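Nimari Gatehouse Card Model Kit

Made by Rullus
Designed by Viorica Căpraru
Ready to ship
Updated Jul 17, 2026

Hi, I'm Viorica, and I draw the building kits for Rullus. The Nimari Gatehouse is the one I've wanted to do since I started, and I'm so pleased it's finally a box with a lid on it!

If you don't know the place, Nimari is a small walled town on a hill, and the gatehouse is the only way in that ever had a proper road. It started out as a plain square block with an arch through the middle and a guardroom on top. Later on the town put a toll office on one side, and after that somebody added the tall wooden gallery that everyone photographs. So what you get today is three buildings leaning on each other, all with different roofs and different ideas about where a window should go. I love it. The town museum is on the upper floor now, and they let me measure pretty much everything except the attic, where the bats were asleep.

What the model is like

The kit is printed card, cut and creased, in 63 pieces. You fold them, glue them, and end up with a gatehouse that sits nicely on a bookshelf. The archway goes all the way through, and if you put it near a window the light comes in one side and lands on the cobbles. The big doors are on paper hinges, so they open and close. The portcullis slot is there too, though there's no portcullis (the real one was sold for scrap before anyone thought to draw it, and I didn't want to make one up).

The roof lifts off. Underneath is the guardroom with its fireplace, the bench along the wall and the little hatch where the guards passed the key down to the toll clerk. That hatch is my favorite thing in the whole building. It's low down, and you'd walk right by it unless somebody showed you.

The shingles on the gallery roof are printed, with around 3000 of them drawn by hand over one very long May. I tried doing it with a repeating pattern first and it looked like a bathroom floor. Real shingles wander. Some are new and pale, some have gone nearly black, and there's a patch over the stairs where they used slate for some reason, so I put that in as well.

The card comes from Eskildsen, same as our other kits. It's a heavy matte stock that folds cleanly without cracking along the crease, and it takes white glue very well. We did a test batch on something cheaper and the arch sagged overnight, so we're sticking with the good stuff.

In the box

63 printed and cut pieces, on numbered sheets
A folded instruction booklet with drawings for every step
A base plate with the cobbled road and the first bit of the town wall
A strip of clear film for the windows
A small history booklet, written by me and checked by the museum
A spare set of door hinges

You'll need to find your own glue, a ruler, a craft knife for the odd stubborn tab, and a couple of clothespins. Tweezers help with the gallery railings.

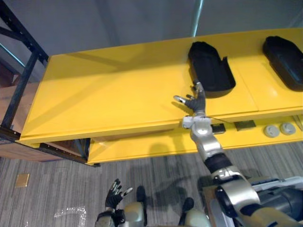 Black trays on the yellow top shelf.

How hard is it?

I'd call it a medium kit. If you've built one of our town houses you'll be fine. If it's your first card model, start with the toll office, let it dry, and have a look at how the corners came out before you go on to the main block. The booklet is laid out in that order anyway.

The arch is the part people write to me about. It's a long curved piece with tabs down both sides, and it wants to spring flat again. Roll it around a broom handle before you glue anything - do it slowly, and leave it rolled while you make coffee. Then glue one side, clip it, wait until it's really dry, and do the other. Please don't try to do both sides at once. I've done it, and I ended up with a gatehouse nobody could get a cart through.

The railings are fiddly, no way around it. They're cut for you, but the posts are thin and they catch on sleeves. There's a simpler version printed on the back of the same sheet, a solid strip with the railings drawn on, and it looks perfectly good from normal distance. My sister built hers that way and I had to get very close before I noticed.

Set aside a few evenings. I don't think it's a one-sitting kit, and the base needs to dry flat under some books before the walls go on.

Sizes and details

Scale: 1 to 87, so it gets along with most train layouts
Height: 13 inches to the tip of the weathervane
Material: heavy matte card, clear film
Color: printed, no painting needed
Age: suggested for teens and up, or younger with a patient grown-up
Instructions: English, with drawings
First printing: 2000 boxes

About the colors

The gatehouse has been painted a lot of times. At the moment it's a warm off-white with gray stone at the corners, and that's how I've drawn it. There was a period when the toll office was bright ocher, and the museum has a lovely watercolor of it looking like a slice of cheese. I went back and forth on this for ages! In the end the kit has the current colors on the main sheets, and the ocher walls are on an extra sheet you can swap in. Pick before you glue, obviously.

If you like to weather your models, go easy. Dry pastel chalk rubbed on with a fingertip is lovely on this card. The Prudedance finishing spray in matte works over the top of it, and that's what I use on my own display model. One light coat, outside, and leave it alone until the smell goes. Watercolor will buckle the walls, so I'd keep that for the base.

A little more about the real thing

I put as much as I could fit in the booklet, but a few bits had to go, so I'll tell you here.

The arch is off center. People assume the builder got it wrong, and the museum's view is that the road was already there and the landowner on the left wouldn't give up his plum trees. The line of the old orchard wall is still there beside the moat, and I've put a stub of it on the base plate.

The toll was paid by the wheel. A handcart was cheap, a four-wheeled wagon was expensive, and a sled in winter was free. The town argued over sleds for years. There's a whole drawer of complaints in the museum.

And the gallery was never meant for defense, even though it looks the part. It was for drying laundry and, later, for the town band. The floor slopes toward the outside so rain runs off, and I've built the slope into the model. If your gallery looks a bit crooked when it's finished, it's right.

Shipping and spare parts

Kits go out flat in a stiff carton. If a sheet gets bent on the way to you, send me a photo and the sheet number (it's in the top corner) and I'll mail you another one. Same if you cut through something you shouldn't have, or the cat sits on the roof. Single sheets cost just the postage for as long as this printing lasts.

We can't take back kits once sheets have been cut out, but unopened boxes are fine to return.

Goes well with

Nimari Town Wall, straight section
Nimari Town Wall, corner with watch turret
Plum Orchard sheet (trees, fence, two beehives)

The wall sections slot onto the tabs on either side of the base plate. The turret should be back in stock soon - I'm redrawing its roof, so if you have the older one and would like the new roof sheet, drop me a line and I'll put one in with your gatehouse.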